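I'd been pestering the owner of Kindo for an interview since October, and when she finally said yes it was on the condition that I bought the cakes. Fair enough! Kindo is the little yarn and mending shop up the hill from Nondell station, and if you've ever walked past on a wet afternoon you'll know the windows steam up and there's always somebody inside arguing about buttons.

She never meant to run a shop. "I was doing the accounts for Cletetti, the coat people," she told me, pouring tea into a mug with no handle. "Thirteen years of invoices. I used to knit under the desk." When the old ironmonger's came up for rent she went to look at it in her lunch hour and signed before she'd told her husband. (He's forgiven her. Mostly.)

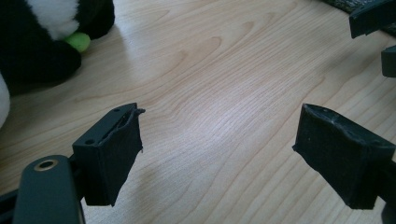
The first winter was grim. She had 2,000 pounds in the bank, a boiler that only worked if you kicked it, and 100 balls of mustard wool that she'd ordered by mistake. "I'd missed a line on the form. I thought I was getting ten. I put mustard in everything, I made the dog a mustard coat, and I still had a cupboard full at Easter."

What saved her was mending. A man came in with a jumper the moths had been at and asked if she'd sell him a needle and show him what to do with it. She did, he came back with his sister, and by spring there was a proper evening class. It costs 35 pounds for the full course and you get your own darning mushroom to keep, which I think is a bargain. I still can't darn a heel, mind you, but that's on me.

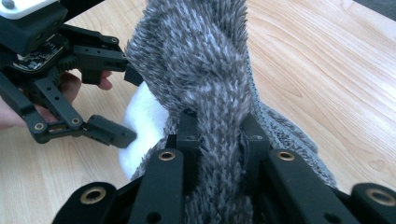
I asked what people get wrong and she didn't even pause. "They pull too tight. Everyone does it, they're nervous, and then the patch puckers and they blame the wool." She's also got strong views on washing ("cool water, leave it alone, go and do something else") and on fabric softener, which I won't repeat in case my mum reads this.

As for what's next, she's taking on the empty unit on Dalsgaard Row, round the corner, for a second class and somewhere to keep the spinning wheels. The rent is 1,352 pounds a month and she pulled a face when she said it. "I'll be selling a lot of needles," she said, and took the last custard slice.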